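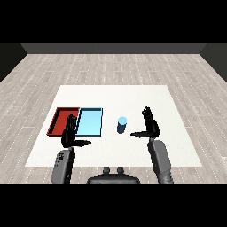

T. Skurix

Ok quick one, dinner's in the oven.

Sim is finally up. Took most of October, evenings only, and I still haven't bolted the second arm down in the garage. But the virtual bench loads: white table, red tray, blue tray, one little blue cylinder to pick on. Both hands open. Good enough to start on.

The task is dumb on purpose. Grab cylinder, drop it in the blue tray. Then same again with the red one, left hand. Ran it 100 times last night with the old grasp script, 16 clean drops. Not great. Mostly the thumb gets there first and knocks the thing over.

Things I changed since:
- thumb closes last now
- approach is slower, 6 seconds start to finish
- friction on the cylinder was set to almost nothing, my fault, typo in the config (yes again)

The plank floor is left over from the Lebrun room file. Costs me frames, looks nice, staying.

Still to do: wrist cable on the real left arm, the Pamden power supply that buzzes, and teh camera mount. Want the sim camera and the garage one at the same angle before I try any of this on hardware.

Config goes up when I've cleaned it. It's 778 lines and half of them are comments yelling at myself.

Timer's going. More next week.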